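Back to School, Minus the Shopping Cart

June is when I deal with school bags. School lets out, the bags come home, and if I leave them in the hall closet until August I find things in there I'd like to forget. Two years ago it was a banana. So now we do it the first week of vacation, while everyone still remembers which papers matter.

The routine is simple. Everything comes out of the backpack and gets sorted on the floor. Trash goes straight in the bin. Papers go in one stack. Pens, pencils, markers and whatever else was rolling around in the bottom go in another pile, and I test those myself. The kids are too generous with dried-out markers. They will scrub one back and forth on the paper until it gives up a faint line and then say it's good.

I use the back of an old worksheet for testing. One stroke. If it skips, it goes. Last year I threw out 11 pens and kept 4, and then we bought a big pack at Grolero anyway. This year I'd like to avoid that. We spent 85 dollars on supplies last August and a good part of it was stuff we already owned and couldn't find.

Markers are the main problem. They don't fit well in the pencil cases, so they end up loose in the bag, and a loose marker will find the one pocket with a library book in it. My neighbor Davina Tosh keeps hers in the front pocket of the backpack and nowhere else. I've started doing the same. The front pocket gets writing things, the main pocket gets books and folders, and lunch travels separately. My son objected to this for a day or so and then stopped mentioning it.
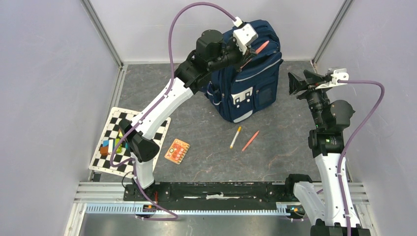

Washing the bags

Check the label first. Ours say hand wash, and I did ignore that once with an old Myklebust bag. The lining came away from the back in the spin cycle, and the bag was never right again.

What I do now is turn each one upside down outside and shake it, then run the vacuum nozzle into the corners. After that it's lukewarm water in the tub with a little dish soap, and an old toothbrush for the bottom and the straps. Ink stains get rubbing alcohol on a rag before the bag goes in the water. Sometimes the ink comes out. Red never has for me, and black only fades to gray.

Rinse twice. Hang it upside down with all the zippers open. Ours take a full day on the back porch, longer if it's humid, and I don't put anything back in until the padding in the straps feels dry.

What goes back in

Nothing much, for now. The good pens and markers go back in the front pocket with a rubber band around them. I put the supply list from last year in the main pocket with the leftovers crossed off, so I have it when the sales start. The library book goes by the door.

Still to do: one zipper pull to replace, and a sports bag I haven't opened yet.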